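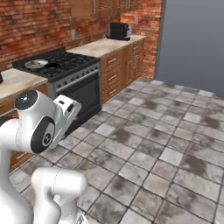
Stove-side start, simulated kitchen, brick wall layout: plate on the left of the cooktop, pan next to it.

Print this page | E-mail this page

Pre-Session and Post-Session Checklist, Kitchen Demos (with my comments)
30 September 2023
By Xiaoyan Tang

OK so Cuiping Fu asked me to write down what I check before anybody at Rodamthorpe starts recording kitchen demos, and once I started typing I couldn't stop, so you're getting the checklist AND the commentary. The items are the official part. The comments are just me. This round covers the plate-to-pan task in the brick kitchen, batch 3112. The Ustadstead folks run the same list with their own controllers, so skip the desk items if you're over there.

Mark each line OK, FIX or N/A. I've filled in my own marks from this batch so you can see how I use them.

PART A. YOU AND THE DESK

A1. Chair, wrist and elbow comfortable with the controller held at rest. OK
Comment: Please take this one seriously! I did a long stretch in the spring with my elbow up in the air and paid for it all weekend. The arm on screen doesn't get tired and you do.

A2. Controller strap on, cable clear of your feet and the chair wheels. FIX
Comment: Cable was under the wheel again. I've taped it along the desk leg, and if you move the desk, move the tape too.

A3. Space bar (freeze) works with your free hand. OK
Comment: Tap it once while the arm is moving, then tap it again. If the arm lurches when it comes back, restart the session before you record anything.

A4. Water, but with a lid. OK

PART B. THE SCENE

B1. Right kitchen loaded for the batch. OK
Comment: There are several with a stove and wooden cabinets, and they look alike when you're sleepy. For this one I look for the brick and the coffee maker down at the corner end of the long counter. Takes me a second and has saved me from recording into the wrong folder (twice, sorry Cuiping).

B2. Plate and pan both resting on the grates. OK
Comment: Zoom in! Sometimes an object spawns a hair too high and drops when the clock starts, or it sinks into the grate and then can't be picked up. If anything twitches in the first moments, reset. Don't try to be a hero and record around it.

B3. Food item on the plate and not poking through it. OK
Comment: Rotate the view and look from the side. From the front you can miss it completely.

B4. Object positions shuffled between demos. FIX
Comment: The shuffle was switched off when I opened the batch. I'd done 2 demos before I noticed the plate hadn't moved at all. Tossed both. We want the learner to look for the plate, and if it's always in one spot it'll happily memorize the spot.

B5. Oven door closed at start. OK

B6. Floor and counters free of leftovers from other tasks. OK
Comment: Somebody's mug from the Amamora set once followed me through a whole afternoon. Check the floor by the cabinets too, things roll.

PART C. THE ARM

C1. Arm at its start pose, no part of it inside the counter or the cabinets. OK
Comment: It starts pretty close to the cabinet left of the stove in this layout, so orbit the view and have a proper look. If two surfaces are fighting (you'll see them flicker) the physics will shove the arm as soon as you press go.

C2. Gripper opens and closes all the way. OK
Comment: Three slow cycles, then one fast. If the fast one sticks halfway, it's usually the trigger calibration on your controller.

C3. Joint limit warnings turned on. OK
Comment: I know the beep is annoying. Leave it on anyway. The wrist runs out of travel when you come in low over the front knobs, and without the beep you'll spend ages wondering why the hand won't turn.

C4. Speed cap set to the batch value. OK
Comment: Peng is the real arm in the lab that will eventually run whatever comes out of this, and it has the same cap. A demo that's faster than Peng is allowed to move is no use to us, however pretty it looks.

C5. Contact check: touch the front of the stove gently, look for the contact flag. OK
Comment: Gently! If the flag stays off, collisions aren't being logged and every demo from then on is missing a column. Found that out after lunch one day.

PART D. WHILE RECORDING

D1. Start still, end still. OK
Comment: Count to one in your head at each end. It makes trimming so much easier.

D2. No knocks against the control panel or the oven handle. FIX
Comment: I clipped the handle on a few of mine, coming up too steeply. They go in the failed pile with the tag "bump". Please don't delete them, Cuiping does use the failures, she just needs them labeled.

D3. Recoveries kept if the recovery itself is clean. OK
Comment: Drop the food on the grate, pick it up again, carry on. I love these, they're probably the most useful thing we hand over. Tag "recover". But if you're fumbling at it for ages, stop and call it a fail.

D4. Vary your path. OK
Comment: We all get into a groove. I come in from the right every single time unless I make myself do otherwise, so I've stuck a note on the monitor.

D5. Break at the timer. N/A
Comment: Timer was broken, I used my phone. New one is on order.

PART E. BEFORE YOU LOG OFF

E1. Every demo has a result tag. OK
Comment: Success, fail, bump or recover. "ok i guess" isn't a tag, you know who you are.

E2. Play back five at random, full length, normal speed. OK
Comment: Watch the camera view the learner gets and not your own free view. Mine had one where the hand covered the plate from start to finish, and I'd never have caught it from where I was looking.

E3. Kept count matches the folder. OK
Comment: 569 kept, and 264 of those are tagged recover. Folder and sheet agree, hooray.

E4. Upload finished and green before you close the lid. OK
Comment: Green all the way! Yellow means it's still copying, and closing the laptop will cut it off.

E5. Controller back on the charger. OK

OPEN ITEMS

Shuffle setting (B4) should be on by default. I've asked, and it's supposed to land with the November update. Until then check it by hand each session.

Start pose (C1) could sit a bit farther from the left-hand cabinet. Cuiping wants to leave it alone until this batch closes so the demos all match, and fair enough.

Handle bumps (D2): if you're getting a lot of them too, send me your fails and I'll put them next to mine. I'm at the desk by the printer most mornings, or just leave a comment on the sheet.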